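# Laundry folding

I've been adding to these household pages since September, and folding is the one I kept putting off (my own airing cupboard is a disgrace!). Folding is simply the business of making clean cloth flat and small enough to store. People have done it for as long as they've had chests to fill, and every family I know swears by its own way.

The two main styles are the flat fold, which gives you a stack, and the file fold, where things stand upright in a drawer. I'm a file folder myself – I can get 12 T-shirts in a drawer that used to hold eight, and I can see them all. 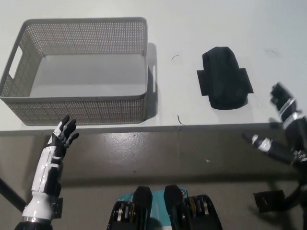
*A grey storage basket and a dark piece of cloth on a white table.*

Christos Kokkinos, who wrote the old Burkeck housekeeping notes, liked shirts folded in thirds with the sleeves tucked behind. I find that leaves a crease down the front, so I go in half first. Fitted sheets get a page of their own, once I've managed to fold one.

**See also:** Ironing; Airing cupboard; Mangle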